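Home | Set-up | Chores | Troubleshooting | Parts

SECTION 2: YOUR FIRST CHORE (TABLE CLEARING)

Okay, so you've got the Esterora bolted down and it passed the wake-up check in Section 1. Now for the fun part! I'm going to walk you through putting sticks away in a cup, and I picked that chore on purpose. I've had this arm in my kitchen since March and people always ask me if it can do the dishes yet. No. It can't do the dishes. It can do this, most days, if you set the table up nicely for it.

1. Spread a plain cloth over the table. I like light blue, because wood shows up well on it and the arm doesn't go hunting for edges that aren't there. Smooth out what you can (a small wrinkle is fine, a big fold is going to get pinched and dragged).

2. Put a cup on the cloth, a plastic one. Please don't start with glass. I started with glass.

3. Drop a few wooden sticks in the cup and leave the rest lying on the cloth. Put one off by itself. That's your easy one, and you want the arm to get a win early.

4. Open Chores, pick "Gather into container," and set grip force to 70. The factory number is 400, which is meant for shop-floor parts and will snap a craft stick like a cracker.

5. Press Start and step back. Keep your hand near the stop button for the first few runs, even if you trust it.

6. When it finishes or gives up, press Hold before you reach in to reset anything.

NOTE: Sticks lying side by side are the hard case. You or I would just slide a fingertip in between them. The arm sees one wide thing and tries to take the whole lot, or it closes on the edge and everything skids. If that happens, turn on "Single pick" and give it 2 tries before you nudge them apart yourself. The Pleltano fingers do better at this than the stock ones, but I wouldn't buy them just for sticks.

NOTE: A cup that's tipped over is a whole other chore as far as the machine is concerned. It has to work out which end is open first. Mine gets there, slowly, and then sometimes pushes the cup across the table while it's trying to load it.

CAUTION: Move anything with liquid in it out of reach before you press Start. The arm swings wider than you think on the way back to rest.

CAUTION: Don't run this with kids or pets at the table. Yes, I know they want to watch. Mine watch from the doorway.

So is it a kitchen helper yet? I'd say it's a very patient beginner. I can clear the same table in the time it takes the arm to make up its mind, and I still love running it.

Last checked 5/6/21 against the current software.

Questions: use the contact form | © Esterora Owners' Guide | Back to top
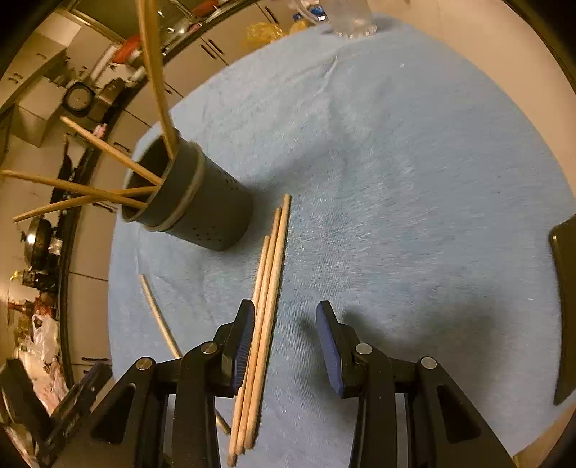 Asif Gilani: I've followed your steps with the older Asteletti arm and 70 was still too strong for me, so I'd tell people to start lower and creep up. Single pick helped a lot. I don't agree that it's a beginner, though. Mine puts away the same wooden spoons every night while I wipe the stove, and that's one chore I've stopped doing. Could you add a section on forks? They catch on each other and I end up pulling them apart by hand.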